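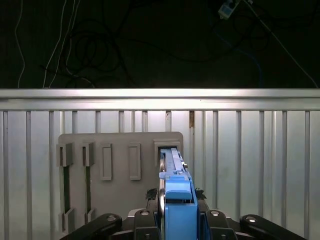

Figure 2. Ribbed bar in the rightmost slot of the fixture plate.

4.3 Does slot position matter?

Ferraro and Leone claim that a bar seats equally well in any slot of an upright plate. We doubt it. Their 400 insertions were pooled across the row, so a poor end slot could hide behind good neighbors. Only 20 were checked by hand - and all of those, as far as we can tell, in one slot. The ridges along the bar (Figure 2) are a further worry, as the Kevurus report treats every bar as smooth. We therefore scored each slot separately.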